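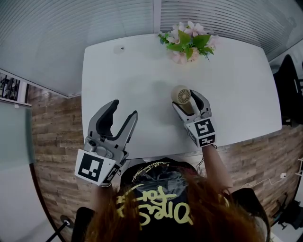
Hand-held gripper pair (Clostmont cell)

The hand-held gripper pair is the part of the Clostmont cell that people carry around. You hold one in each hand, do a small job at a table, and the recording goes over to the arm later. I've looked after this pair for two winters now, so this entry leans on my own notes -- please fix whatever I've got wrong!

Setup

Each gripper has gray and black plastic jaws and a white cube with a black-and-white marker on it. The cube is how the tracking software (ours is called Siremia) knows where your hand is, so keep your sleeves off it. I start every session with the jaws wide open on one side and something light in the other, usually a little hand fan. A fan is good practice, what with the round head and the narrow handle, and you find out quickly if the jaws are closing crooked.

Then I run the opening check: 12 slow open-and-close cycles per side. Seraina Schnyder wrote the original routine with 50, which is plenty if you've got the wrists for it.

Care

Wipe the markers with a dry cloth. Alcohol made ours shiny, and Siremia lost them every time the ceiling light caught the print. Konrad Hollenstein reprinted the whole set on matte paper in December and we haven't touched them since.

The jaw pivots get a dab of dry lubricant after up to 2000 cycles. Don't use the Ruchti grease from the arm cabinet, it creeps onto the fingers and then everything slides.

Repair

The usual fault is a sticky jaw. Take out the 2 pivot screws, brush out the fluff, and put them back finger-tight before the last quarter turn. If the cube has been knocked, the calibration has to be done again from scratch (sorry). Burgi Camenzind keeps the spare fingers in the drawer marked Uvell.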